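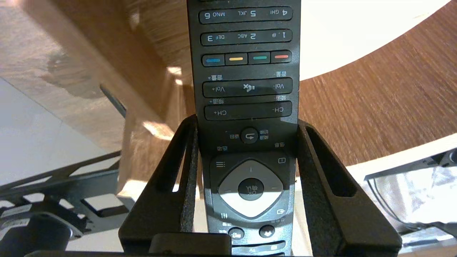

Aranka Illés

METBERG, 2021-05-26. Gekent opened its test rooms to buyers and integrators for four hours, and most of us had come to see the Mulligan, a gripper kit with two fingers and a small camera mounted at the wrist. It goes on sale in July at $1,787 without the arm. I run purchasing for a company that fits out assisted living apartments, so my interest was in household objects, and the household room is where I spent my time.

The room is furnished like a living room. The main task that day was picking up television remotes, which are long, narrow and covered in keys that should not be pressed by accident. The Mulligan can hold one upright between its fingers, so that most of the keypad stays clear and the camera can see it. The fingers are black and matte with long openings cut through them. According to the engineer at the desk, the openings save weight and let the camera see a little of what is behind the finger.

An operator guides the arm by hand control while the software records, and the recordings are then used to train it. Gekent recommends 400 recorded grasps for each new type of object. I asked whether that number comes down if the objects are alike. The answer was yes, but they would not give me a figure.
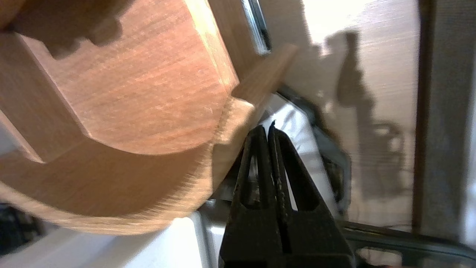

Furniture is harder for it. Curved edges and rims leave the fingertips little room, and the operator slowed down a good deal whenever the gripper was close to wood. There is no force sensor in the fingertips. One can be added through a second company, Galtex, and I would want the price of that before ordering anything.

The camera view was on a monitor beside the operator. The fingers take up a fair part of the picture, and when they are closed they hide whatever is right behind them. Small print on a remote is readable up close and lost from farther back. Bright glare above the table also washed out parts of the view.

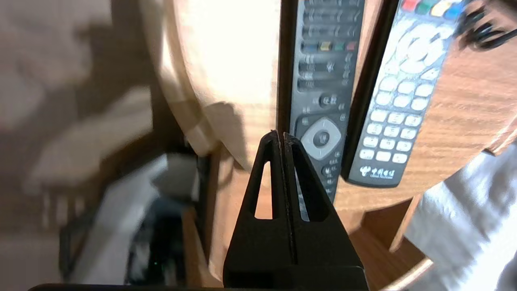 Support and delivery

The kit comes with the gripper, the camera, a mounting plate, cables and a one-year software license. Spare fingers are sold in pairs. Phone support is on weekdays only, and repairs go back to Metberg. I have asked for a loan unit for our own apartments and expect to hear from their sales office by July.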